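Rovville kitchen fitter to move to larger site

Kitchen firm Heitmann will leave its workshop on Ledosum Road in March and move to the former Kidon dairy building on the edge of Rovville.

The new site has 2000 square metres of floor space and parking for 191 vehicles. Heitmann said all staff would keep their jobs and that six apprentices would start in the autumn.

Residents of Ledosum Road have complained for years of lorries blocking the pavement. The council approved the move on Thursday, on condition that deliveries to the dairy site end by 6pm.

The showroom will stay in the town centre. Wooden drawers and cupboard doors will still be made to order there, with a deposit of £200.
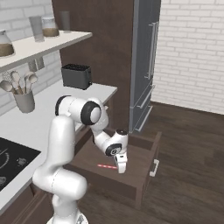
Also in Rovville

The swimming pool car park is closed for resurfacing until Thursday.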